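Thread: teleop demos, harness onto board - keep the fumbles or bin them?

jguerra_vuldale
Posted July 31, 2020
Second week of recording demos for the Vuldale job. Leader arms, two followers, operator has to pick up a small harness and plug it into a board. 60 demos so far and I'd call 27 of them clean. The rest have regrasps, pauses, one or two where the operator just gave up and started agian. Starting layout is board on its enclosure to the right, harness loose on the table by the left gripper.
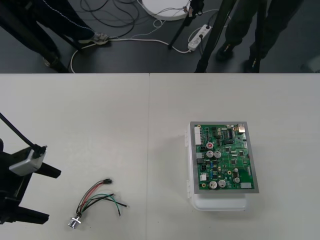 What should the operator do after a missed grasp?
Back off slowly, open the fingers fully and go in again, all in the same recording.

That's what I've been telling people anyway. Normand disagrees.

Janaína

N_Sutherland
I do disagree. Bin them. Policy learns to dither. We had this at Hollgate - kept everything, ended up with an arm that hovered over the connector like it was thinking about lunch. Cut down to 44 good ones, re-trained, much better.

darlene.nguyen
Not my experience at all. With only clean demos ours had no idea what to do once it was a bit off. Keep the recoveries, bin the dithering. Different things. A pause where the operator is looking at the other monitor is rubbish data, a regrasp isn't.

N_Sutherland
Fine, but who's going to sit and sort 900 of them? Because that's where this ends up.

darlene.nguyen
The operator. Foot pedal, press it straight after a bad one. Takes no time.

diane_mac
Side question, are you moving the harness between demos? Wires splay differently every time and if you lay it down the same way you'll get a policy for exactly one harness on one bit of table. Both arms too, does the right one do anything or just wait by the board?

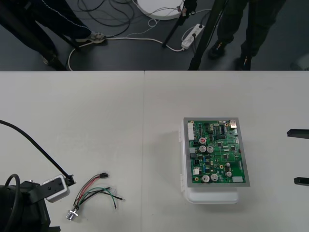
How much should the start position vary?
Enough to cover everywhere the part could land in real use, with the angle changed as well as the spot.

We do it with a drop from hand height and no tidying up. Looks messy, works.

jguerra_vuldale
Right arm is meant to steady the enclosure while the left does the plugging in. Operators keep forgeting it though. Two hands is hard when you can't feel anything.

Audrey-Anne Z
Force feedback on the leaders if you can get it. We borrowed a set from the Clillville lot in June and the pushing too hard stopped more or less overnight. If not, slow the followers down, people hate it but the demos are nicer.

N_Sutherland
Slow demos = slow policy. Just saying

darlene.nguyen
Speed it up on playback then. Not hard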